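Mestinby Trim Cutter review

By Jaruwan Pongsiri
Feb 11, 2020

I bought the Mestinby to finish the floors in our hall and back room, where three coverings meet and none of them are the same height. It is a bench cutter for metal edging strip: a long lever, a replaceable blade, and a bed with a fence that swings to either side. It cuts aluminium and soft brass up to the width of an ordinary doorway threshold. It won't touch steel, and the leaflet says so on the first page.

Before this I used a junior hacksaw and a mitre box. That works, but the cut end always needs filing, and on ribbed strip the file catches in the grooves and leaves marks you can see from standing height. I had also borrowed the older Wenach cutter from work, which is quick on straight cuts but has no angle stops at all.

Setting up took me one evening. The base comes in two halves that bolt together, and the bolts supplied were a little short. I swapped them for longer ones I had in a tin. The fence was out of square when I first checked it. There is a small grub screw under the bed for correcting this, shown in the drawings but not mentioned in the text, and once I had found it the job was simple.

Straight cuts are very good. The blade goes through thin aluminium with one steady pull and leaves a clean end with a slight burr on the underside, where it doesn't matter. Ribbed strip needs to go in face up. I tried it face down on an offcut and the ridges flattened.

Angles are less good. The stops at 45 degrees are firm, but anything in between relies on a thumb wheel that slips if you pull hard. I now clamp a scrap of wood against the fence for odd angles. Two pieces meeting at a corner came out tight enough that I left them without filler.

Noise is low. I was cutting after nine at night and the neighbours have not complained. The lever is long, so you need clear space behind the bench. Swarf collects under the bed and the tray meant to catch it is too shallow. I took the tray out and put down newspaper.

The blade is still sharp after 7 doorways, counting the ones I did for my sister in April. Spares are sold by Flornwood, who were slow to post mine but sent the right one. Sampaio blades are cheaper and the same length, but the hole is in a different place and they don't fit.

If you have one doorway to do, stick with the hacksaw. For a whole house, or for anyone who lays floors for other people, I would buy it again. I'd like a better thumb wheel and a proper tray, and the bolts ought to be right from the start.

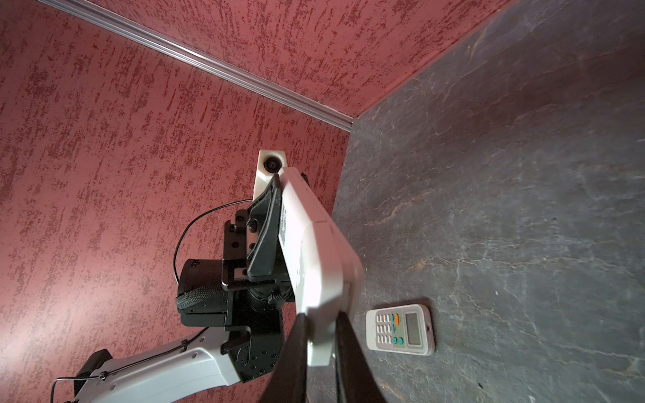
Ribbed metal trim between two red panels, ending at a grey surface.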